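Re: [landlords-list] Asking rents on the two-bedrooms

On June 3, 2023, Ebony Trevaskis wrote:

> Has anyone on the list renewed a two-bedroom in Surport since January?
> Skerov is telling me I can get 2000 a month for mine, but it was let
> at well under that last time and I don't want it sitting vacant all
> summer. The tenant has asked for an answer before she gives notice
> on anything else.
>
> Ebony

Ebony,

I renewed two this spring, both on the Dewan side. Neither got to 2000. One came close, but that unit has a garage and the other places on the street don't.

I would be careful with the Skerov number. Their agents go by what is being advertised, and a lot of the listings in Surport right now have been up for weeks. An asking price on a unit that hasn't rented doesn't tell you much. Ask them for signed leases in the same few blocks and see what comes back.
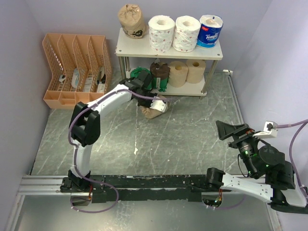 The other thing to work out is what a vacancy would cost you. On my last turnover I spent nearly 700 on paint and cleaning, and the place was empty for 3 weeks on top of that. It took most of the following year for the higher rent to make it up. If your tenant pays on time and wants to stay, a smaller increase may leave you better off.

Larger units are a different story. The three-bedrooms near Posetti are still going fast, mostly to families who gave up on buying when rates went up. I wouldn't read anything into those for a two-bedroom – the people looking are not the same people.

Check the notice period in your lease before you send her a figure, too. Mine are all 60 days, but some of the older Skerov forms say something else, and the clock starts when the tenant gets the letter.

I can send you the renewal letter I use if you want it. It's one page.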